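April 2025, dye bench

Third go at the onion skin dye and I think I'm finally getting somewhere! Carys Probert handed over a whole sack of skins from the Rarcombe market (yellow ones mostly, a few red snuck in) and I used 500 g of them in the big pot. Simmered for an hour, left it overnight with the lid on, strained through an old pillowcase in the morning.

Skeins went in after the alum. I did two of the Drimden wool and one of the Taheri cotton, which I scoured properly this time, so no excuses. The wool came out a deep burnt orange, really lovely, and a bit darker near the ties where I'd knotted them too loose and they bunched up. Cotton is a polite mustard. I like it more than I expected to.

Washed a scrap of each with the Rudik soap. The wool let go of a little color in the first rinse, then ran clear. Cotton kept bleeding through three rinses, so I'm going to try a tannin bath first next round.

Light test strips are taped up in the south window, half covered with card. Leave them alone please, they need 25 days!

To do before the next batch:

- Label the October madder jars, the ink has faded on every one
- Weigh the leftover skins and write it on the sack
- Ask Carys if she wants the orange skein for her hat
Kitchen counter and microwave

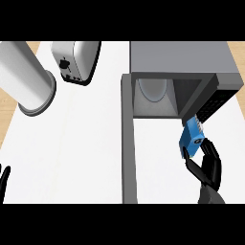 - Buy more alum, we're down to the last scoop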